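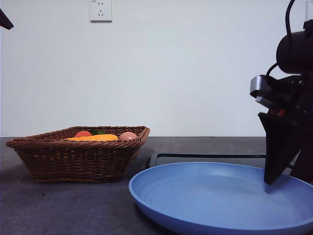

The basket of play food and a light blue plate.

The Laaksonen toy library has added a set of play food to its lending shelves, with a woven basket, a tray and a large round plate to go with it. Families can borrow the set for 2 weeks starting in October 2018.

The library lent out 1,620 toys last year, and pretend food was what parents asked for most, said manager Hedvika Štefanec. "We had plenty of puzzles and trains – not much for kids who want to make dinner," she said.
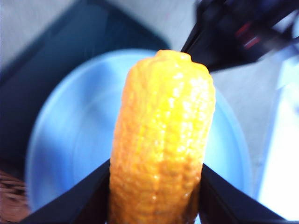

The ear of corn has rows of small, rounded kernels.

Madhu Sengar, who runs the children's hour, tried the set with a group in March. Corn on the plate was the most popular order.

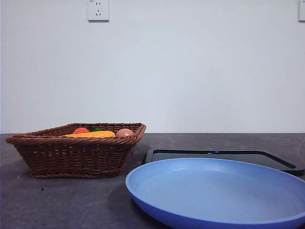 The tomato and the egg also got a lot of use, she said. Everything goes back in the basket before a set is returned, and staff wipe the pieces down between loans.

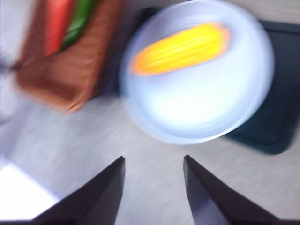

How to borrow

Membership is open to any household in town. There are 59 families signed up so far, and the library has room for 50 more. Ask for A-yeong Jeon at the front desk.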